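How do I extract the unused music from Jeldale?

Posted by Virgilio Lagman, February

I've been going through the sound folder of Jeldale (the disc version, not the download one) and there are more tracks in the archive than the sound test lists. The last one in the sound test is 482, but the archive index goes up to 600. I can open the file in Tridness and see the names, but when I export anything past 482 I get a file with no sound in it. Is the music really missing, or am I doing something wrong?

Märta Dahlgren
5:40 pm

Most of those are there. The tracks after 482 use the instrument bank from the Kutden stage, and Tridness loads bank 0 by default, so you get notes with no instruments. Do it in this order:

1. Open the archive and go to the bank list before you touch the tracks.

2. Load bank 2 and leave the window open. If you close it, the program goes back to bank 0 without telling you.

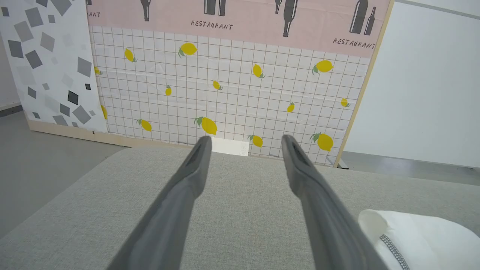
3. Select the track and set the loop count to 2. Some of the unused ones have no end marker and will export until you stop them.

4. Export as WAV. MIDI export works too but drops the pitch bends.

A few entries are real blanks - 2000 bytes or less and nothing in them. Skip those. One of the others is an early version of the Kutden theme with a different bass line, and it's worth hearing.

Arvid Tveit
9:15 pm

I think there's a code that adds them to the sound test but I don't remember where I saw it. It was for the older version anyway.

Fabrice Picard
9:52 pm

Bank 2 worked for me on the disc version. On the download version it was already loaded and I only had to change the loop count.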